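The Year I Stopped Renovating

I have lived with the same kitchen for 7 years, and for most of that time I was about to replace it. I had a folder. I had a paint chip called Standthorpe taped inside a cupboard door, where it slowly turned the color of a tooth.

The folder went in the recycling in March, and I thought I'd write down how that came about, mainly so my sister stops asking.

The quote

A man from Flostley came and measured everything twice. He had a laser for this and he enjoyed the laser very much. His estimate ran to 61 line items, among them "sundries" and, further down, "additional sundries." I asked what the second lot was. He said it covered anything the first lot missed.

I took a week to think. Then I took another two years.

The island question

Everyone I know who has redone a kitchen has an island, and they all stand at it in the same way, leaning on one forearm like a bartender with bad news. I wanted that. My kitchen is nine feet wide. I laid out an island on the floor in masking tape and lived around it for a month, and at the end of the month I had a bruised hip from the oven door and a cat who would only sleep inside the rectangle.

Thulani Mokoena, who lives upstairs and has the identical floor plan, came down to look at the tape. He asked where I planned to put the fridge. I said it would stay where it was. He opened the fridge as far as it would go, which was into the island, and went home.

I kept looking at long countertops all the same. You get a taste for them, the way other people do with boats.

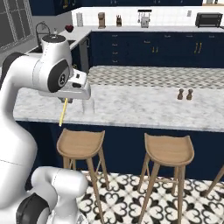 What I did instead

I bought new handles. They came to 77 dollars with shipping, and the screws were too long, so I made three trips to the hardware store to learn that screws come in lengths. I fixed the drawer that had to be lifted and insulted before it would open. I threw away a spiralizer.

The cupboards are still beige. The faucet still sounds like a goose at a certain pressure, and guests have to be warned. But I cook in there most nights now, and I've pulled up the tape. The cat has moved to the laundry basket and hasn't forgiven me yet.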